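3.2 Crowd singing and the length of the encore

We turn now to the part of the study we enjoyed most, the club shows by the touring band Gandavine, whose April run gave us three nights in the same room.
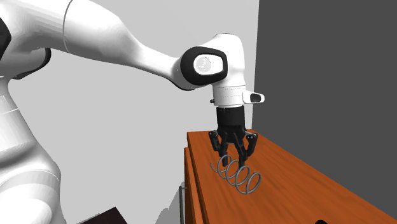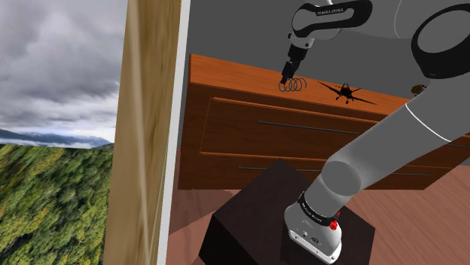

Figure 3. Rendered views, each with a white or other robotic arm indoors.

Reading time: 2 minutes

The Jugah holds 1000 people when the balcony is open, and on the night we favour most in our analysis 849 tickets were scanned at the door. We asked listeners to tell us, in their own words, when they had started singing along — and they were very generous with their answers, bless them. Most named the second chorus of "Daro", well before the band invited anyone to join in. The encore ran longest that night too, though we would be wary of making too much of it, as the drummer had a favourite closing number and liked to stretch it out.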